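Pomegranate without red stains

The juice marks a white table very fast, so I always put the fruit on a plate with a raised rim before I take the knife.

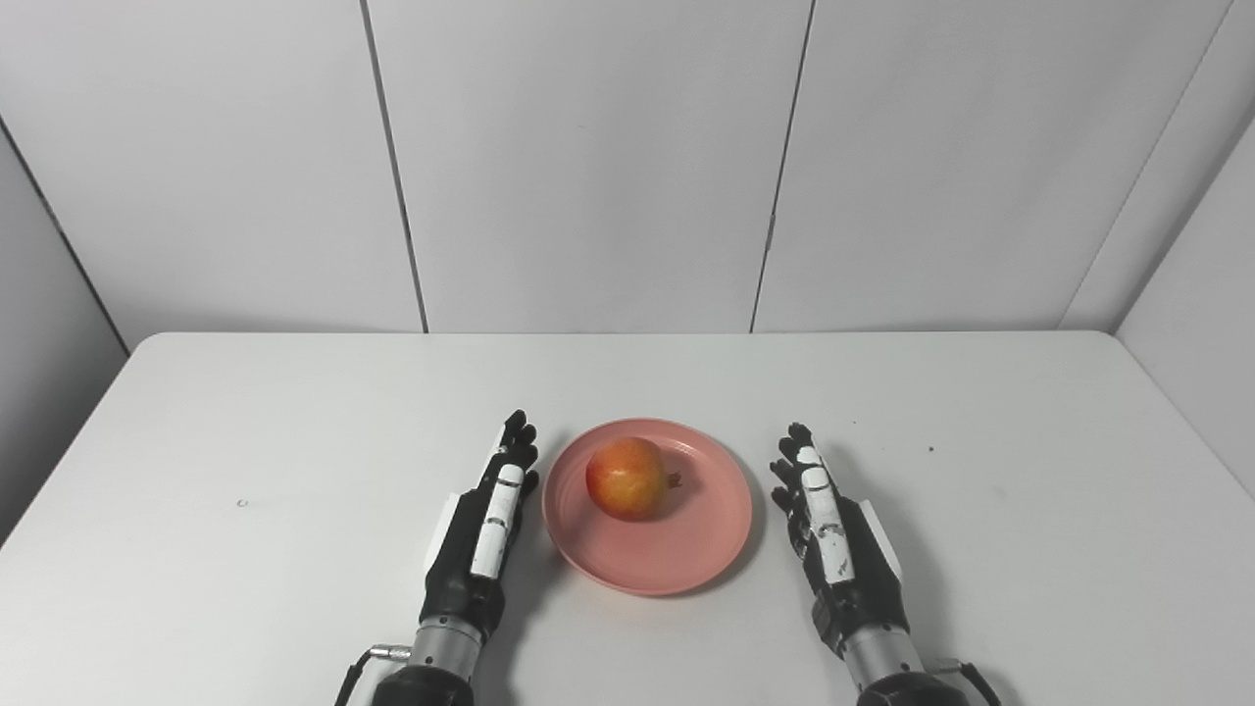
Choose one which feels heavy for its size. Mine was 300 g, from the Erkis market.

Clean the plate first
Wash it, dry it and lay it flat, with free space on both sides. 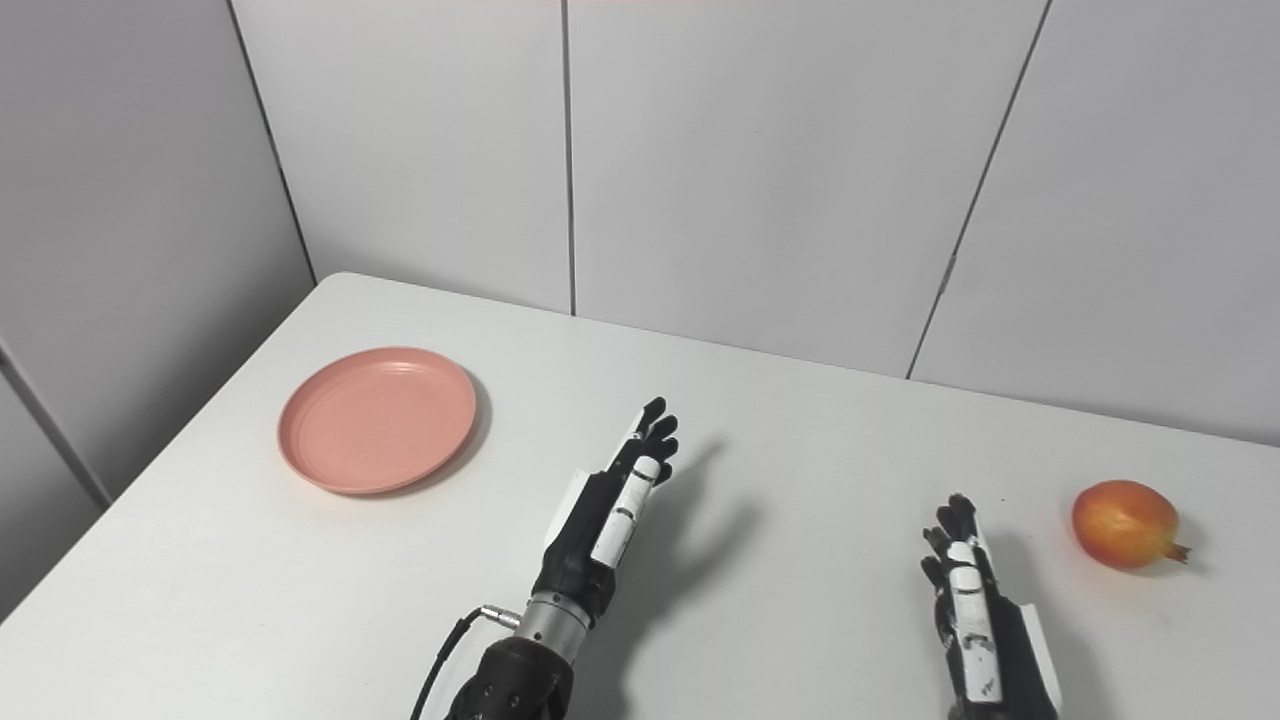 Keeping it
A whole fruit stays good for weeks in the fridge. Cut seeds I eat within 24 hours.

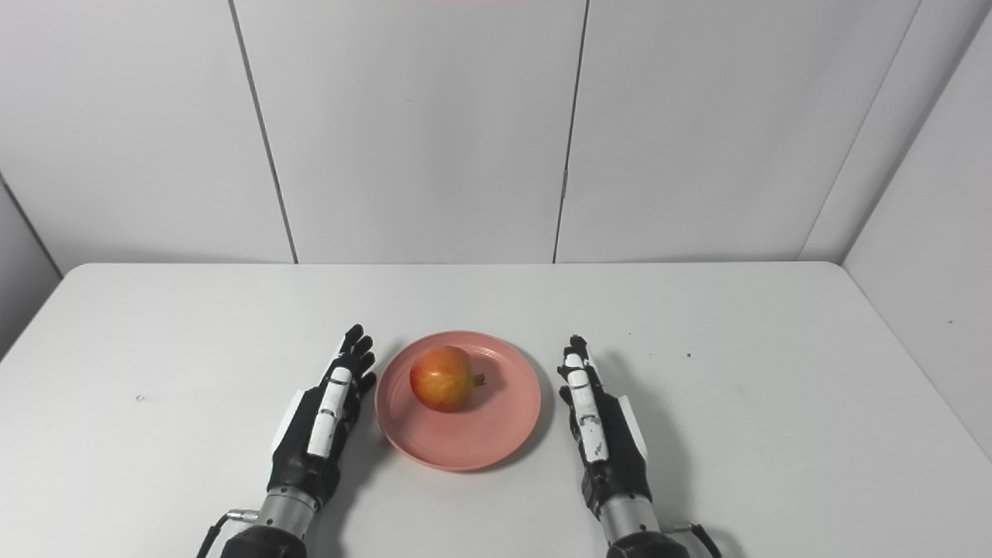 One pomegranate on the pink plate.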